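Wednesday, March 10, 2021

Filed under: diary, work

Up before seven. Tea, then toast, then the forms I should have filled in last night. We are still on the small-items list, which means jewelry and hair things into and out of a gift box, on the bed, with the hand grippers. I have been on this list since the middle of February and I thought I would be sick of it by now, but I like it better than the kitchen list.
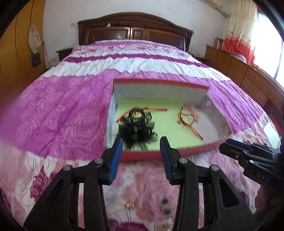
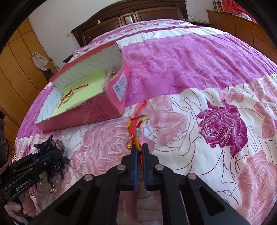 Kamran Qureshi called at nine to go over what Drudell want changed. He had it written down and read it out to me, so I will put it here before I lose it.

First, they want the approach slower. When I go in for a piece I tend to move fast until I am close and then stop short, and the stop shows up in the recording as a jerk. He wants one even movement from the start position down to the piece. Second, close the fingers all the way and wait a moment before lifting. Third, if a piece drops, keep going and pick it up again from where it fell. I had been throwing those runs away. He says the dropped ones are useful, so that is a good deal of February wasted, but he was decent about it and said the instruction sheet had never mentioned it.

The sheet has been rewritten three times since I started and it still calls the charms "trinkets" on one page and "pendants" on the next. I asked him which word to put in the log. He said either. I am going with charms.

Cords are the hard part. A hard piece you can go at from nearly any side and it comes up the same way. A braided cord comes up differently every time, depending on where you pinch it. If you take it in the middle, both ends hang down and one of them catches the wall of the box. If you take it by the knot, the rest trails behind and you have to carry it higher than feels natural. I have settled on pinching near the knot and lifting a good way before I move across. I tried explaining this to Kamran and he said not to settle on anything, because then the robot only learns my way. So from tomorrow I alternate, one at the knot, one at the middle, one wherever I happen to land.

I do see his point. It is still odd to be told to be less consistent after weeks of being told to be more consistent.

Beads slide. If you close on them off center they shoot out sideways, and then it is down on the floor with the flashlight. Anything with loops is the opposite problem. It comes up easily and then hangs on to the finger when you open. I have learned to open wide and back straight out. If you shake it, that goes in the recording too, and Kamran says the robot will pick up the shake as part of the job.

I did 26 runs before lunch and kept all of them, drops included. My right forearm was sore by the end. The weight is not much, but you hold it out in front of you with the wrist bent and it adds up. I changed hands for the last few and those are clumsy. I marked them as left hand in the notes column.

Lunch was soup and the end of the bread.

In the afternoon Adelmo Cirillo sent over a clip from the lab, where they had the arm running on what we recorded last month. It was 13 tries in one long clip with no cuts. The arm has the same kind of fingers as ours. It went down to a bracelet, stopped, closed, and lifted it out by the knot. I watched that one four or five times. It makes a little dip before it closes, and I am fairly sure the dip is mine. I do it with the hair clips as well. I had never noticed it until I saw the arm do it.

It was not all good. On several of the tries it closed on the paper and brought the paper up along with the bracelet. On one it closed on nothing and carried the nothing very carefully over to the other side and let go. Adelmo thinks the paper trouble comes from me going too deep. I do go deep with the cords, because they lie flat and I am afraid of missing. I will try coming in at more of a slant so only the tips get down there.

He also asked whether I would want to do a day of remote work at the lab, sitting at the controls and driving the arm directly. I did that once at Pitard, before this job, and did not get on with it. There was a delay between my hand and the arm, very small, but enough that I kept correcting for something that had already been corrected. You also can't feel anything. With the grippers you get a bit of the piece through the handle, enough to know whether you have it. At the controls I was guessing from a screen. Adelmo says the new setup is much quicker and that people who have done hand recording first tend to find it easier. I said I would come in and try it but that I was not promising a second day. The bus fare gets paid back, I checked.

The total on the shared page stood at 1,216 when I signed off, for everybody on the list together. They want it a good deal higher before they move on to the next set, which Kamran says is folding. Socks to begin with, then hand towels. I said I would rather have towels first. It isn't up to him.

Uploading was slow. The first batch stuck partway and I had to start it over, and then the laptop wanted to update itself. I sat on the floor by the socket and darned the elbow of the gray cardigan while it went. The second batch went through without trouble. After that I wiped the finger pads with a damp cloth, left them open to dry, and put the batteries on charge. One of the chargers shows green whether the battery is full or not. I have told Kamran about it twice and will tell him again.

My mother called after supper and wanted to know what I had been doing all day. I said I had been picking up bracelets and putting them down so a machine could learn it. She asked what the machine wanted with bracelets. I said it was more about the fingers, that if it can handle something small and limp then it can handle a shoelace or a tea bag or a pill packet. She said she could use one for the clasp on her good necklace, which she has not been able to do up by herself since the winter. I told her clasps are a long way off. I can't do a clasp with the grippers. I tried one evening out of curiosity and gave up.

I wrote that down for Kamran anyway, under suggestions.

For tomorrow: ask about the pay date. Slanted approach on the cords. Vary where I pinch. Move the lamp, as Kamran says the light should change between sets and I keep forgetting. Put the dropped runs in with the others and stop deleting. Buy bread, dish soap, and a card for Thursday week. Reply to Adelmo with which days I can do.

Bed by half past ten, if the jewelry is off it by then.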